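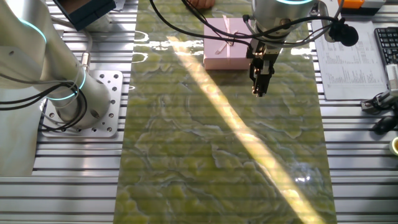
Visita al taller de robótica del instituto Pladumero

En septiembre, el instituto Pladumero abre una tarde al año su taller de robótica a las familias, a los antiguos alumnos y a quien quiera acercarse. Fui porque mi sobrina empieza allí el ciclo y porque llevaba tiempo oyendo hablar del club, que se llama Hatine y que compite desde hace 9 años en la liga escolar de manipulación.

El taller está en el sótano del edificio nuevo. Se entra por el patio de atrás, donde una alumna apuntaba los nombres y repartía una hoja con el horario. El primer turno empezaba a las cuatro y éramos 11 visitantes. Nos recibió Remo Martinelli, profesor de automatización, que explicó las normas en dos minutos: no cruzar la línea amarilla del suelo, no apoyar los bolsos en las mesas y preguntar todo lo que quisiéramos.

El proyecto de este curso se llama Flovia. La tarea parece poca cosa: un brazo tiene que coger una caja de regalo atada con una cinta, llevarla al otro extremo de una alfombrilla y dejarla sin aplastarla ni deshacer el lazo. La caja que usan en las prácticas es rectangular y plana, de color rosa claro, y el lazo va en la tapa. Según Nasrin Zarei, alumna de segundo y encargada de la parte de visión, el lazo es lo que más trabajo les ha dado. Si la pinza baja un poco desplazada, uno de los dedos engancha la cinta y la caja sale torcida.

La mesa es de perfil de aluminio ranurado. Los brazos van sobre placas atornilladas, de modo que se pueden cambiar de sitio de un ejercicio a otro. La alfombrilla es verde, con dibujo de mármol y bastante brillante. Pregunté si los reflejos no molestaban a la cámara y Nasrin dijo que sí, mucho. Por la tarde entra el sol y cruza la alfombrilla en diagonal, y el programa confundía la franja de luz con el borde de un objeto. Probaron a bajar las persianas, pero en la competición no se puede elegir la luz – así que decidieron entrenar también con sol.

Tarek Bensaid, que lleva la programación del movimiento, nos enseñó la secuencia por partes. Primero el brazo se coloca encima de la mesa con la pinza hacia abajo y espera. Después baja despacio, cierra los dos dedos, sube unos centímetros y se detiene otra vez antes de desplazarse. Esa segunda parada la añadieron en primavera, a propuesta de un antiguo alumno, y desde entonces se les caen menos cajas. El reglamento pide 50 repeticiones para dar por válida una configuración. Las hacen en dos tardes y las apuntan a mano en un cuaderno, con la hora y el resultado.

Durante la demostración el brazo falló una vez. Dejó la caja con una esquina fuera de la zona marcada, Tarek la recolocó con la mano y repitieron. El siguiente intento salió bien. A mí me pareció útil ver el fallo, porque Remo aprovechó para explicar cómo se busca la causa: se mira el registro, se compara con la última prueba buena y se cambia una sola cosa cada vez.

Después hubo un rato de preguntas. Un padre quiso saber el coste del equipo. Los brazos los compró el centro con una ayuda de la provincia y el resto sale del presupuesto del departamento. La empresa Ferraro, un taller de mecanizado del polígono, les corta las placas y les deja usar la fresadora un par de veces por trimestre. Otra visitante preguntó si hacía falta saber programar para entrar en el club. No hace falta; los nuevos empiezan por el montaje y el cableado y pasan al código a partir de Navidad.

En la sala de al lado, Selim Öztürkmen enseñaba las piezas impresas de cursos anteriores – dedos de pinza de varias formas, casi todos descartados. Se podían tocar. Los más antiguos eran demasiado rígidos y marcaban el cartón.

La visita dura una hora y cuarto y es gratuita. El club se reúne dos tardes por semana y admite alumnos de primero hasta finales de octubre. Para apuntarse hay que pasar por conserjería y pedir la ficha de Hatine. El aparcamiento del patio se cierra a las siete.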